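Home | Makers | Home Life | Recipes | Events | Subscribe

Sorting Things Out with Loubna El Khatib

March 14, 2018

14 shares | 3 comments

Loubna El Khatib had the kettle on before I'd even gotten my coat off, and for a good while we talked about everything except the toys. We covered her mother's lentils, the parking in Jerunholm and a sweater she has been knitting since last July. That's how it goes with Loubna, and I wouldn't have hurried her for anything.

She taught preschool in Favurow for a long stretch before she began putting together play sets for families and small classrooms, under the name Bakix. (Her son came up with it when he was little, and no, it doesn't mean a thing.) There are 40 sets out in the world now, and she still packs every one of them herself, usually at night with the radio going.

"People kept asking me what to buy for their three-year-olds," she says, "and I kept saying, buy less! Buy a few good shapes and a nice board to put them on. And then they'd ask me where, and I didn't have an answer for them, so there you are, I had to become the answer."

The board matters more to her than I would have guessed. She likes pale maple, and she'll stand in the lumber shop on Onuoha Street turning pieces over until she finds grain she's happy with. "I want it to have some life in it," she says. "Swirls, a knot, a dark stripe, whatever the tree felt like doing. A child will run a finger along that for ten minutes. I've watched them do it when they were supposed to be sorting, and I never once stopped them." 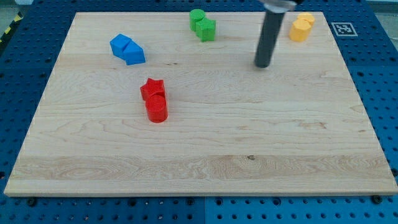

Color comes first, always, and she is firm about it in the gentle way that teachers are. She starts children off with pairs, blue with blue and yellow with yellow, and lets them push the pieces together until they touch. "They love the touching part. To a grown-up, near is good enough. To a little one, those two are friends and they have to be right up against each other, or somebody is lonely."

Shape she leaves for later, sometimes weeks later. She'll put two cylinders together in one color, and in another color a cylinder beside something with notches in it, and then she goes quiet and drinks her tea. "You wait for the face," she tells me, and does the face for me, eyebrows way up. "They've been calling those two the same all week, the green and the green, and then one morning they look again and they're so offended! It's wonderful. I could live on that."

I asked what she says to parents whose kids would sooner build a tower, or line everything up along the back of the sofa. She laughed and got up to cut us more cake.

"I say good, let them. I had a boy in my class who put every block he could find in his boots, and he wore the boots. He's in college now, studying something with bridges."

She would like to get to 100 sets, and she's thinking about a bigger one for classrooms, if she can find shelf space for it. The sweater may have to wait. I went home with a slice of cake in foil and a strong wish to sort something, so I did the button jar.

Comments (3)

marjorie_k: My granddaughter had Miss Loubna in Favurow and still talks about her. So happy to see this!

Dell P.: Does she sell the boards on their own? We have plenty of blocks but have been using a cookie sheet.

twinsmom6: The lonely blocks part, oh my goodness. Both of mine do exactly this with their spoons.

Older post | Newer post | Back to top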